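Über uns

Trurimham prüft Altbauwohnungen vor dem Kauf. Wir sind zu dritt, und von Hochglanz-Exposés halten wir wenig. „Kernsaniert“ heißt oft nur: frisch gestrichen.

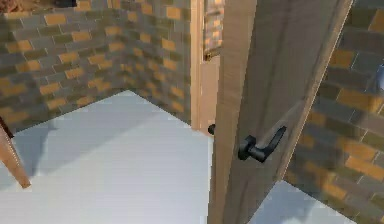

Unsere Gutachten kosten 392 Euro, auch wenn Ihnen das Ergebnis nicht gefällt. Ein schwarzer Türdrücker auf hellbraunem Holz macht noch keine Sanierung, nach den Leitungen fragt trotzdem kaum jemand. Provisionen nehmen wir keine. Termine macht Kelechi Nwosu, dienstags ab 12 Uhr.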